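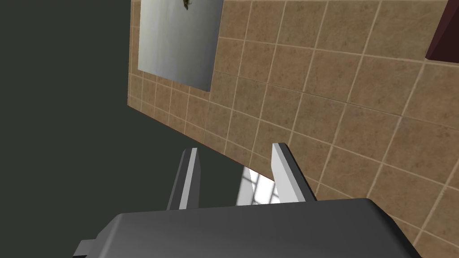 Square tiles in tan to light brown, with pale cream grout lines.

KERKETTI RELEASES GOLARD LIQUID FEED CONTROLLER FOR FINISHING PIGS

Mitham, Aug 17, 2021

Kerketti, the livestock equipment manufacturer, today released Golard, a controller for liquid feeding systems in pig finishing houses. The controller manages mixing, delivery and residue handling from a single cabinet and can be fitted to existing pipework. Orders are open to farms and to installers in England, Scotland and Wales.

Golard replaces the fixed feed curve used in most older liquid feeding installations with a curve that is corrected at each feed. The correction is taken from the trough sensors, which record how long feed remains in the trough after the valve has closed. If a pen clears its feed ahead of the set time, the next delivery to that pen is raised by a small step. If feed is left, the next delivery is reduced. The size of the step, and the upper and lower limits within which the controller may move, are set by the farm and can be locked with a supervisor code.

Background

Feed is the largest single cost in finishing pigs, and cereal and soya prices have put further pressure on margins during the present year. Liquid feeding lets a producer use co-products such as whey, brewers' yeast and potato feed in place of part of the dry ration. The drawback is that co-products vary in dry matter from load to load. A system which delivers by volume alone will supply more or less nutrient than the ration sheet calls for, and the error may not show until pigs are weighed at the end of the batch.

Golard delivers by weight and corrects for dry matter. The dry matter figure for each load is entered by hand at the cabinet or read from an inline sensor, which is available as an option. The water to meal ratio is then recalculated before the next mix is made.

"Most of the enquiries we had before release were from farms that already feed liquid and are content with their tanks and pipes," said Hayley Clegg, product engineering manager at Kerketti. "What they wanted was tighter control of what goes into each pen, and a record of it that they can give to their nutritionist. We kept the mechanical side as plain as we could and put the development time into the control software and the valve drivers."

Farm trial

The controller was run on a finishing unit at Hartley, near Mitham, before release. The unit holds about 2000 pigs on slatted floors and already had a liquid feeding system with a stainless steel mixing tank and a single ring main. The old control cabinet was taken out and Golard was connected to the existing pump, load cells and pen valves. Two houses were used for the trial, one on the corrected curve and the other on the farm's usual fixed curve. Both were supplied from the same mixing tank and stocked with pigs from the same source.

The purpose of the trial was to check the reliability of the controller and the accuracy of delivery. It was not set up to measure growth rate or feed conversion, and Kerketti makes no performance claim on the basis of it. Faults found during the trial included a slow response from the trough sensors where fat had built up on the probe, and an alarm that repeated after it had been acknowledged. The probe was given a different coating and the alarm routine was rewritten. Both changes are included in the released version.

A further trial, in which pigs will be weighed by pen at entry and at sale, is being planned with the same farm. Results will be published whether or not they favour the corrected curve.

Mixing and delivery

The standard cabinet controls up to 16 ingredients, counting water. Ingredients are called in the order set out in the ration, and the controller will not start a mix if the stock figure for any ingredient is below the amount required. A substitute ingredient can be named for each item. Where a substitute is used, the mix is marked in the log and the ration is recalculated for energy and lysine using the values held in the ingredient table.

Delivery is through the ring main with return to the tank. After each feed the main is filled with water or with fresh mix, according to the hygiene setting chosen. Residue held in the pipe is treated as part of the next mix and its dry matter is allowed for. Farms that prefer residue-free feeding can add a second, smaller tank, in which case the controller pushes the feed out with water and collects the water for reuse.

Acid dosing of the tank and main can be scheduled between feeds. The dosing pump is interlocked with the pen valves so that acid cannot be sent to a trough.

Records and alarms

Each delivery is stored with the pen number, ration name, target weight, delivered weight and clearing time. The cabinet holds records for 31 days, after which the oldest are overwritten. Records can be copied to a memory stick as a plain text file or sent to a farm office computer over a wired network. No internet connection is required for the controller to work, and no subscription is charged for access to the data.

Alarms are given for low ingredient stock, blocked or leaking valves, agitator overload, load cell drift and loss of mains power. They are shown at the cabinet and can be relayed to a mobile phone by text message through an add-on modem. If power is lost during a feed, the controller resumes at the pen where delivery stopped and deducts what had already been supplied.

Installation and compatibility

Golard works with load cells and air-operated diaphragm valves of the types in general use. Installers should check the valve coil voltage before ordering, as a separate driver board is needed on some older systems. The cabinet is sealed against dust and low-pressure water but should be mounted in a kitchen or control room and not within the pig house. Existing feed curves can be typed in or loaded from a file.

Kerketti advises that load cells be recalibrated when the controller is fitted and that trough sensors be cleaned between batches. Sensors are supplied for long troughs and for short troughs with sensor feeding. They are not suitable for floor feeding.

"Changing over can be done between feeds if the wiring has been labelled beforehand," said Clegg. "We recommend running the old fixed curve on the new cabinet for the first few days. Staff can get used to the screens, and any valve that is not sealing properly will show up in the log before the correction is switched on."

Availability

Golard is available now from Kerketti and from appointed installers. The inline dry matter sensor, the residue tank kit and the text message modem are sold separately. Training for farm staff is included in the price of installation. Deliveries of the first cabinets will begin before the end of August.

About Kerketti

Kerketti designs and makes feeding, weighing and ventilation controls for pig units. The company is based in Mitham, where its assembly workshop and spare parts store are also located.

Media enquiries

Hayley Clegg, Kerketti, Mitham. Wiring diagrams, the installation manual and a sample delivery log are available on request.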